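Caring for a Wooden Worktable: Oiling the Top

The Skorkville Community Workshop asks all members to follow the steps given on this page when oiling a wooden tabletop. The procedure applies to bare or previously oiled wood. Varnished tops should be left alone.

1. Clear the surface and wipe it with a damp cloth. Allow it to dry overnight.
2. Sand lightly with 200 grit paper, following the grain.
3. Remove all dust, including dust along the edges.
4. Apply a thin coat of oil with a lint-free cloth. Wait 50 minutes, then wipe off the excess. 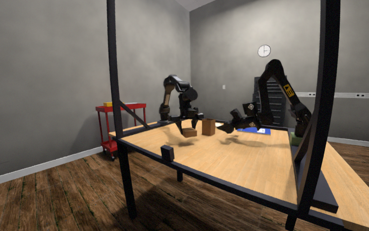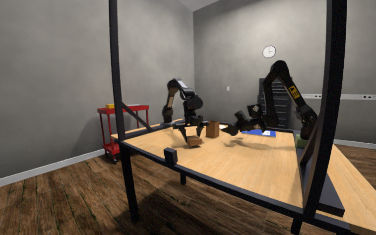
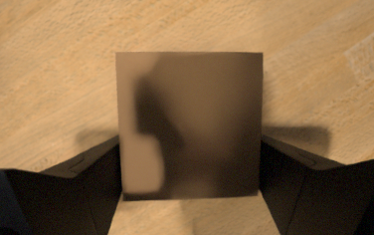 Andar wrote to us that a second coat should wait until the next day, and the workshop now gives the same advice. Used cloths must be laid flat outdoors to dry before disposal, as oily rags can catch fire on their own.

Tops should be oiled again each January.

Comments

Amano: Does this also work on end grain?

Eltton: It does, but end grain takes more oil. I gave mine three thin coats.

This site uses cookies. By continuing to browse, you accept our cookie policy.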